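Can Robots Do Our Chores Yet?

Dec 21, 2022

I hate unloading the dishwasher. I know it only takes 5 minutes, and I know somebody has to do it, but every single time I open that door and the steam comes out I think: where is my robot? I was promised a robot! When I was a kid, every cartoon had one that rolled around the kitchen flipping pancakes. So I went looking for an answer, and I'm going to share what I found with you.

First, the short version. Some chores, yes. Most chores, sort of. Your bedroom floor with the socks and the building blocks and the half-eaten cracker? Nope, sorry, you still have to do that one.

Let's begin with the chores machines already do well. You may have a washing machine at home. It doesn't have arms or a face, but it does a job that used to take people a whole day of scrubbing and wringing. A dishwasher is the same kind of thing. So is a little round vacuum that bumps around under the couch. What do these have in common? Each one does a single job, in pretty much the same way each time. Nobody asks the washing machine to fold anything.

Shops and warehouses have helpers too. In a big warehouse, machines can carry shelves around or move boxes along a belt. That works nicely when the floor is flat and the boxes are all packed by the same rules. I visited a warehouse in Perkport once, and the carts there drove up and down the same lanes all day long. I stood behind the yellow line with my visitor sticker on and watched them for so long that I missed lunch.

Now think about your kitchen. Is anything ever in the same place twice? The cereal bowl is by the sink on one day and under the newspaper the next. One cup is glass, one is plastic, and one has a spoon stuck to it with jam. You can sort all that out without thinking. Try this the next time you clear the table: go really, really slowly and notice every little thing you do. You look for the bowl. You decide where to grab it. You reach out, but you don't bump the cup on the way (I usually do). You squeeze enough to hold on, and you keep it level if there's still milk in the bottom.

A robot has to have a way to do each of those steps. Grabbing is a hard one! Your hand has lots of bendy joints and soft skin that can feel when something starts to slide. Plenty of robot hands have only two fingers, and they're stiff. Picking up a bowl with two stiff fingers is a bit like picking up a bowl with salad tongs. Go ask a grown-up if you can try it with a plastic one. I did it 3 times and dropped it twice, and the dog thought it was the best game ever.

Seeing is hard too. A robot's camera gives it a picture made of tiny colored dots, and a computer program has to work out which dots are bowl and which dots are table. Shiny things are extra tricky, and see-through things are worse. And if the robot's own arm gets in the way, part of the bowl is hidden, so the program has to do its best with the part that's left.

So how do robots get better? Practice, just like you and your piano. Some of that practice happens inside a computer, in a pretend room with pretend furniture, a bit like a video game. If a pretend bowl falls off a pretend table, there's nothing to sweep up. You can set everything back with one click and go again, 400 times before breakfast if you like. The catch is that a pretend bowl isn't quite the same as a real one. Real bowls can be greasy or chipped or heavier than they look, so a robot that's great in the computer still has to be tried in a real room.

Bowls on a table are a good practice job, and these computer-made pictures all come from the same pretend room.

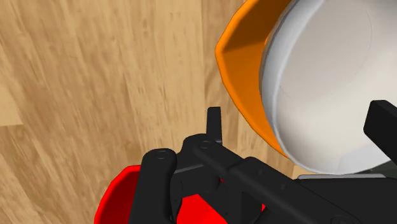
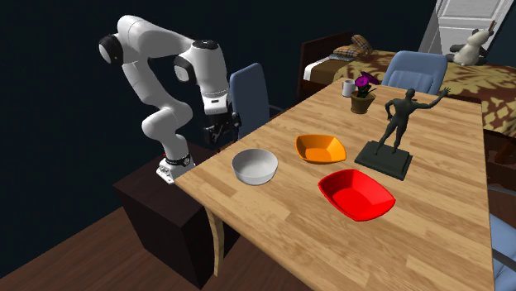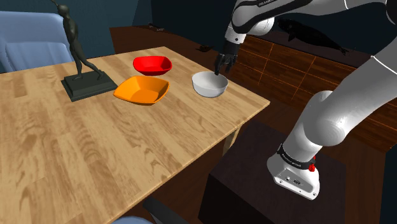

Will a robot be able to clean my whole room someday?

Maybe, but it will probably take a good while. Cleaning a room is really lots of different jobs squished together, like folding shirts, making the bed, and knowing that the drawing on the floor is precious and the candy wrapper isn't. Robots are getting better at single jobs first. Putting all of those jobs together, in a messy room the robot has never seen before, is much harder. Until then, start with the socks. They go fastest.

More to read
Why Is the Vacuum Stuck Under the Couch Again?
How Does an Elevator Know Where to Stop?
131 Things You Can Build From a Cardboard Box
What's Inside a Vending Machine?
A Trip to the Plornitmont Clock Museum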